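Hurkau Institute for Applied Automation
Call for Participants: Review of Unplanned Stops and Dropped Items in Bin Picking
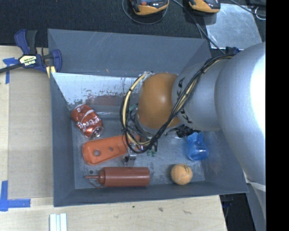 Agbenyega wrote in response to the first notice that operators were rarely asked what they had noticed in the minutes before an arm stopped, and that most fault reports recorded only the code on the screen. The Institute accepts this point, and the interview portion of the study has been lengthened accordingly.

Background

During the spring test period, the picking cell at our Garnton site made 959 attempts to lift mixed items from a bin. In 25 of these, the arm came to a protective stop without a clear cause in the controller log. One stop occurred while a technician was reaching toward the bin to remove a dropped item. The technician was not injured. Work with people inside the marked area was suspended the same day, and the cell has since run only with the area clear.

An internal review by the Bruvano safety office considered two possible causes: strain on external cables when the wrist turns near the bin wall, and contact between the gripper and the wall itself. Neither has been confirmed. The review recommended that persons from outside the Institute examine the recordings and the reset procedure.

Who may take part

We are seeking 25 adults who have worked beside an industrial or laboratory robot arm for at least one year. Operators, maintenance staff, line supervisors and safety representatives are all welcome. Programming experience is not required. Current employees of the Institute and of Bruvano are not eligible.

What participation involves

Each participant will attend one full-day session at Garnton. In the morning, participants will watch recorded picking attempts and mark the point at which they would have stopped the arm. In the afternoon, they will carry out the written reset procedure on a cell with drive power locked out, followed by an individual interview. Participants will not enter the marked area while the arm is powered.

Payment and confidentiality

Participants will receive $700 for the completed session. Reasonable travel costs will be repaid on presentation of receipts. Interview records will be stored without names, and employers will not be told what any participant has said. Participants may withdraw at any time before the end of the session.

How to apply

Please send a one-page summary of relevant work experience, including any fault or near miss you are free to discuss, to the Study Office, Hurkau Institute, Garnton. Applications must be received by Wed 26 June. Selected applicants will be notified in writing and will receive the site safety rules with their session date.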